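Subject: Re: [istcombe-energy] Battery for the village hall, and the January meter readings
From: Aishwarya Panicker
Date: September 26, 2017

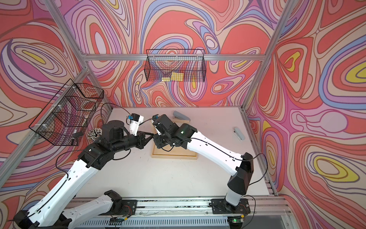 Thanks for the comments on the hall battery. I've had four replies off the list as well as the ones on it, so I'll try to deal with the main points together.

Perla Cervantes wrote:

> I'm still not convinced the battery is worth having. The panels on
> the hall roof made 3,001 units last year and I accept that a good
> part of that went out to the grid, but the hall is shut most
> mornings and we get paid for what we export anyway. Has anyone
> worked out what we would save after the export payment is taken
> off? Also, where would it go? The cupboard by the kitchen is
> already full of chairs and the fuse board is in there too.
>
> If we have money to spend I would sooner see it go on the
> windows on the north side, which leak heat all winter.
>
> Perla

On the first question, the export payment on our tariff is deemed. We are paid as if half of everything the panels make goes out to the grid, whatever really happens, because we have no export meter. So if a battery lets us use more of our own power in the evenings, the payment stays the same and the whole of the saving comes off the electricity bill. I should have put that in my first message. I have asked the supplier to confirm in writing that fitting a battery won't move us on to metered export. I won't sign anything until I have that.

The quote from Dulavance is for a 5 kWh unit, fitted. Ibarra quoted for a slightly larger one but they want to replace the inverter at the same time, and ours was only changed two years ago. Rutilio Aguirre looked at both quotes for me and thinks the existing inverter will do for either battery. He would like to see the data sheet for the Ibarra one before he says so for certain.

What we don't know is how much power the hall uses after dark. The bills only give a total for each quarter. Beatrice Nyanda has the readings she took in January, morning and evening, and they suggest most of the winter use is between five and ten at night, when the heaters and the urn are on. That is the wrong time of year to judge a battery by, as the panels make so little then that there would be nothing much to store. We need the same thing done for a spring or summer month. If anyone is willing to read the meter at opening and closing time for four weeks from the end of April, please tell Beatrice. The meter is on the outside wall and you don't need a key.

As to where it would go, the fitter did not like the cupboard either. He suggested the wall in the back lobby, above the height of the coat hooks. It would need a new cable run of a few metres and a smoke alarm, both of which are in the Dulavance price. I don't think they are in the Ibarra price but I have asked.

I agree with Perla about the windows. The two aren't from the same pot, though. The money for the battery would come out of the feed-in payments, which under our share offer have to be spent on generation or storage. Windows would have to come from the general hall fund or from a grant. Ximena Tlapale has found a scheme for draught-proofing in community buildings, with a maximum of £200 for each building in the first round. That wouldn't buy a window but it would pay for seals and a couple of thick curtains. She will send the form round when she has it.

Two smaller things. The display in the porch has been stuck on the same figure since the power cut. The panels are working, as you can check from the generation meter, so please stop ringing Rutilio about it. And the old file of paperwork from the panel installation, the blue one with "Gotham" written on the spine from when the hall was used for the film nights, is missing from the office shelf. It has the original roof survey in it. If you have borrowed it, could you bring it back, or post it through my door.

I'd like to leave the decision until the spring readings are in. Neither quote will last that long, but both firms say they will requote without charge.

Aishwarya

--
istcombe-energy mailing list
To leave the list, send a message with "unsubscribe" in the subject line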